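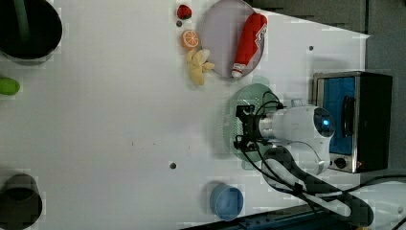 Setting the Toy Table: A Talk With the Woman Behind Dikora's Play Kitchens

I had been meaning to do this interview for ages, and then my niece came to stay for a week and turned my living room into a restaurant. I was served the same plastic egg at every meal. By the fourth breakfast I was on the phone to Dikora, the little shop that rents out and sells secondhand play kitchens, asking if the owner would talk to me about pretend food. She said yes before I'd finished the sentence!

She asked me to leave her name out ("the customers call me the toast lady and I'd like to keep it that way"), so the toast lady she will be. We met in the shop's back room in Brurkia, where she keeps her stock on open shelves all the way up to the ceiling. There are 651 pieces of food in the place at the moment. She knows because she had just done the yearly count, and she was still a bit grumpy about it.

I started with the question I really wanted answered, which was what a kid needs to get going.

"Less than you think," she said. "Two plates, a cup, some fruit, something to squeeze and something with a door. People come in wanting the whole supermarket and I talk them down. It's terrible for business."

The something to squeeze is the ketchup bottle, or whatever sauce you have. She is very firm on this one. Children who won't touch the vegetables will pour pretend sauce on everything in reach, including the dog. A red bottle with a white cap does the job nicely, and if it ends up lying across the plate as though it were the main course, well, she has been served that dinner plenty of times. "I always say thank you and ask for seconds."

And the door? "The door is the oven. Or a toaster oven, I love a toaster oven. It's small enough to go on the table with the food, so the child doesn't have to get up and walk across the room and forget what they were cooking." She likes one with a glass door and a proper handle, and a big round knob on the front. My niece's kitchen at home has a knob that fell off last year, and she still turns the place where it used to be, so I could see the point.

We moved on to fruit, and here she got really going. Her favorite starter group is a strawberry, a slice of orange and a bunch of bananas. The strawberry has its green leaves, so there's a top and a bottom to it. The orange slice is flat and shows the segments, and the bananas are an odd shape that won't sit neatly anywhere. "They slide off, they lean on the edge of the plate, the kid has to fuss with them. Good! Fussing is most of the game."

I asked if she minded mixed sets. Half my niece's dishes come from my sister and half from a yard sale, and nothing goes together.

"I prefer them mixed," she said. A lavender plate and a green one, a light blue cup. With different colors the children can say whose is whose, and there are fewer fights. She did once buy a matching tea set from a place called Furkel, 26 pieces in cream, and it sat on the shelf for so long that she took it home and uses it for paper clips.

Her tables are plain and white if she can get them. She told me she used to cover them with a cloth printed with little cherries, very sweet, and the smaller kids kept trying to pick the cherries up. The cloth is a curtain now.

I wanted to know about cleaning, too, having found something sticky inside my niece's teapot. She washes plastic food in warm water with dish soap, rinses it, and lays it out on a towel overnight. Anything with a hole in it gets squeezed first – bath toy rules – and paper labels are wiped with a barely damp cloth and kept out of the sink. The oven gets a dry toothbrush around the knob. A full wash of a rental box takes her 20 minutes, longer if there's been a real cookie in there. There's often been a real cookie in there.

Rental boxes go out for a month, and the next batch will be ready in April. The most popular one is called the Yousafzai box, after the street where the shop first opened, and it's the one with the toaster oven. I put my name down.

Before I left I asked what she'd had for lunch. "Soup," she said. "Real soup. It was a little boring."

Posted March 23, 2021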